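Viernes, cuaderno de mesa (sigue de la página anterior)

Retomo donde lo dejó Masaru: la lista de objetos para la mesa de listones. Después del jaleo de octubre, cuando se nos mezclaron las piezas de Savarden con las de Whitelaw y nadie sabía qué bloque iba en qué caja, decidimos trabajar con poquitas cosas y siempre las mismas. Coralie quería meter también los vasos, pero le he dicho que para la semana que viene, que hoy con los bloques y la pantalla ya tenemos de sobra.

El reparto ha quedado así. Al fondo, más o menos centrada, la pantalla blanca, la alta, la abierta por arriba. A su izquierda la cajita negra pegada al travesaño. Los bloques entran y salen de la cajita, y la pantalla no la toca nadie en toda la mañana (Rigoberto, va por ti). El azul lo voy dejando girado sobre la madera, porque recto es demasiado fácil y luego nos confiamos.
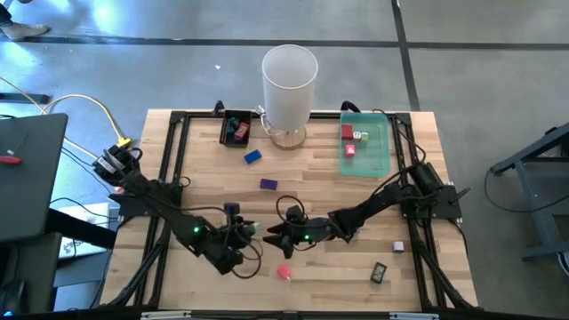

Lo de la cajita hay que hablarlo. Es pequeña, y en cuanto tiene dos cosas dentro el siguiente bloque entra de canto o se queda apoyado en el borde. Hoy me ha pasado 3 veces en 12 intentos, siempre con el azul y siempre cuando el rojo se había quedado atravesado. Janelle propone cambiarla por una de las bandejas de Ernerine, que son más anchas, pero entonces no cabe entre la pantalla y el lateral sin empujarlo todo hacia delante. Lo he medido con la cinta y no me salen las cuentas. ¿Y si giramos la cajita y ya está? Lo pruebo el próximo día.

La pantalla me tiene un poco preocupada, la verdad. Pesa poquísimo y con cualquier golpe en la mesa baila. Nikau sugirió ponerle una lámina antideslizante debajo, de las que guardamos en el armario de Trunness, y me parece bien siempre que sea fina - con la gruesa el otro día se quedaba coja. Apunto también que al ser blanca recoge todos los dedos. Pasarle un paño sin producto, por favor, que el limpiador del fregadero deja velo.

De la madera, poca cosa. Le di aceite hace un par de semanas y ya no mancha. El bloque rojo tiene una marca más clara en una cara y la estoy usando para saber cómo ha caído: marca hacia arriba, marca hacia un lado, o no se ve. Lo he ido anotando en la hoja 43, columna de la derecha, con letra horrible. Si alguien no la entiende que me pregunte antes de pasarla a limpio, que la última vez Rigoberto se inventó media columna con toda su buena voluntad.

Por la tarde le ha tocado a Coralie. Tiene más paciencia que yo y se le nota: suelta el bloque despacio y espera a que asiente antes de ir a por otro.

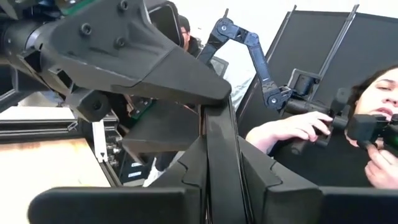
Coralie con los mandos, viernes por la tarde.

Hemos parado a las cinco. Los bloques se guardan en el cajón 85 (¡no en el de los tornillos!), y la hoja está en la carpeta verde.

Para el próximo día: girar la cajita, buscar la lámina fina, preguntar a Masaru si quiere que repitamos la serie del azul con la caja vacía desde el principio. Y traer cinta de carrocero, que queda un culín de rollo y lo tiene Nikau.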